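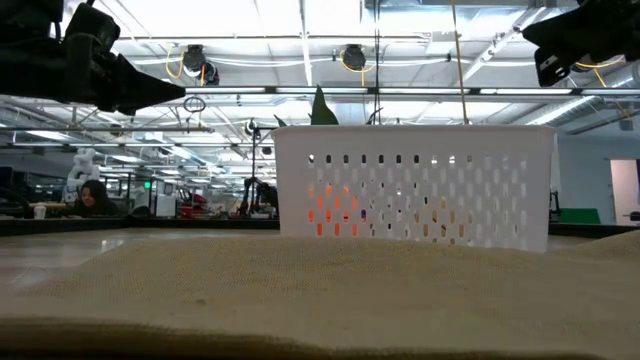

Two-Arm Sorting Bench: Your Questions

Thanks to everyone who has written in about the bench we're building at the Chidiac shared workshop. I've tried to gather the questions that keep coming up, and if yours is missing, do ask me next time you're in. (Dalal Atallah, updated 2024-02-07)

What is the bench supposed to do?

Pick odd-shaped things out of a basket and set them down on a cloth without squashing them. We call the project Jilis, and it's a hobby build through and through, so please don't expect factory speed! A full cycle took 34 seconds in January and we were very pleased with it.

Why a basket with slots in it?

Mostly it was what I had at home, but I've grown fond of it. You can see some of the colour of whatever is inside from table height, and that's lovely when you're trying to work out which item an arm ought to go for first. A solid tub would be easier for the software, I'll admit.

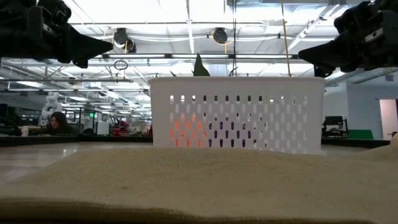 The white basket between the two grippers, with orange and purple showing through the slots.

Do I need two arms to build one like it?

Not at all. One arm will get you a long way, and I'd start there. The second is handy for steadying the basket, but getting the pair to stay out of each other's way ate up most of my evenings. Leave 300 mm between the fingertips when both are parked and you'll have a much calmer time of it.

Does the burlap matter?

More than I thought it would. Things roll on a bare tabletop, and the rough weave holds them nicely. It does rumple, so smooth it out before you calibrate if you can. I've forgotten more than once.

What software are you running?

The motion side is Cloren, and Hovero keeps the logs. We're on trial 251 now, and 174 of those finished without anyone reaching for the stop button (a grape-sized thing under a leaf is still our nemesis).

Can I come and have a go?

Please do! Tie back long hair, take off scarves and lanyards, and let whoever is at the bench show you where the stop button is before you touch the keyboard.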